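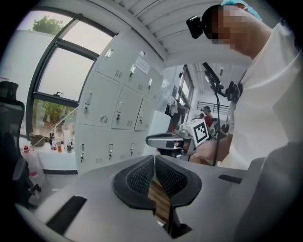 21 November 2002

The marsh at Stodidthorpe was the subject of today's reading, and the department records the following for its project on wetlands in story and song. The older tales place the marsh outside the parish, although every map consulted shows it within. It is a place where debts are cancelled and names are lost. One motif received particular attention: the pale stranger who is met on the causeway, and who is known by dress alone, the face being left out of the telling. A white shirt and a light blue cap would serve such a teller very well, for the tales give two garments and seldom more. The Nistley version gives a grey coat and a lantern. The Lebrun manuscript gives the coat only.

Of the 89 tales transcribed by the end of October, nine mention the causeway by name. Two of these are plainly the same tale, copied at different dates, and will be entered under a single number. The remainder speak of "the way" or "the dry way", and it has been decided to index them separately until the Kornel papers have been read in full. Those papers comprise more than 60 letters, mostly concerning drainage, and the hand is difficult.

The drainage itself deserves a longer note than can be given this evening. It is commonly held that the tales declined as the land was dried. The evidence so far does not support this. Several of the fullest versions were written down after the pumps had been installed, by people who had never seen the marsh under water, and in these the water is deeper and the causeway longer than in any earlier account. The imagined marsh seems to have grown as the real one shrank.

A request to see the second box of letters has been sent to Nistley. The index slips for the Lebrun manuscript are complete as far as the eel songs. The spelling of the northern field names remains unsettled.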